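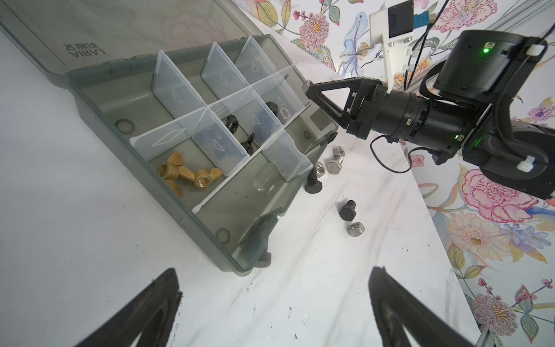
Why not just write the robot a list of instructions, one reader asked us after our last page on robots, the way you would for a cake? It is a fair question, and people did work that way for a long time. The trouble is that a cake recipe is read by someone who already knows how to hold a spoon.

A robot arm knows nothing about holding. If the instruction says "pick up the bolt", the arm needs to know where the bolt is, which way it points, how wide to open the gripper and when to stop squeezing. Move the bolt a little and all those answers change.

Sorting small metal parts is a good test of this. Wing nuts, hex nuts and bolts are different shapes. A hex nut has six flat sides. A wing nut has two wings, made for turning with your fingers. The same bolt can lie on its side or stand on its head, and each way needs a different grip.

Learning by copying

The Gristholm project used a method called imitation learning. Imitation means copying. A person steers the arms through the job, and a computer saves two kinds of information many times a second: what the cameras see, and how each joint moves. One complete go at the job is called a demonstration.

The team recorded 103 demonstrations. The parts were put down in different places between goes. If they had always started in the same spots, the robot could have learned the spots and ignored the parts.

Next comes training. A computer program looks at a camera picture from a demonstration and guesses how the arms should move. Its guess is compared with what the person did. If the guess is wrong, the program is adjusted slightly. Then it tries another picture. This goes on for a very long time, and no one has to sit and watch.

Why put a camera on the wrist?

A camera across the room sees the whole table, but a nut looks tiny from there, and the arm can block the view. A camera at the wrist travels with the gripper, so the part gets bigger in the picture as the gripper gets closer. With 2 arms, each wrist camera can also see some of what the other arm is doing.

What the team found

The trained program, named Brandel, did better with bolts lying down than with bolts standing up. Clear plastic dividers caused mistakes too. A camera sees straight through them, so the program sometimes aimed for a part and met a wall first. More demonstrations near the dividers helped, but did not cure the problem. The next round of tests is planned for October.

Words to know

Gripper: the part of a robot that holds things.
Joint: a place where the arm bends or turns.
Demonstration: one recorded go at a job, done by a person.

Search this site Go

We use cookies to remember your reading level. Accept / Change settings

Drinetti Science Pages for Schools, August 2019. Contact us. Back to top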